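Student Work > Event Studies > Project Reports > Seating and Flow

Posted in March by a second-year student, Hartley group

Where Do the Guests Go? Planning the Gap Between Ceremony and Dinner

For my project I wanted to look at the part of a wedding that gets the least planning, the stretch after the ceremony when everyone is standing around with a drink and the couple has gone off for portraits. I have worked weekend shifts at receptions since high school and this hour has always fascinated me (and made my feet hurt).

I observed 7 receptions at two venues, Gevley Barn and the Pristard Rooms. At each one I drew a floor map and marked where people gathered every ten minutes. I also kept a log of how long it took to get everyone seated once dinner was called.

The first thing I noticed was how much the bar decides everything. At Gevley the bar is right inside the main doors, so the first guests through stop there and the rest pile up behind them. Moving the drinks table to the far wall, as the staff did for 2 of the receptions, pulled people through the room and the doorway stayed clear. I was so happy when I saw it on my maps!

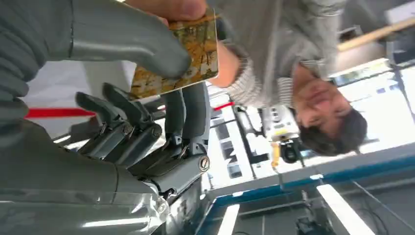
Seating was the second part. Three receptions used one big chart on an easel, and there was a line at every one of them. The others split the chart by last name or put it on both sides of the entrance, and dinner started closer to the time on the schedule. My favorite was a Flenasora layout, a florist's arrangement with the table names hung along a hedge of greenery, so a lot of people could read it at once.

Music mattered more than I expected. When the band or DJ kept playing at full volume during the dinner call, people missed it and had to be rounded up. Fading the music for a minute beforehand worked much better.

There are limits to all this. I only had two venues, and rain at one Pristard reception pushed everyone indoors, so that map is hard to compare with the rest. I also wish I had asked guests what they thought. Next term I would love to try the same maps at an outdoor venue with a tent, where there's no obvious door at all.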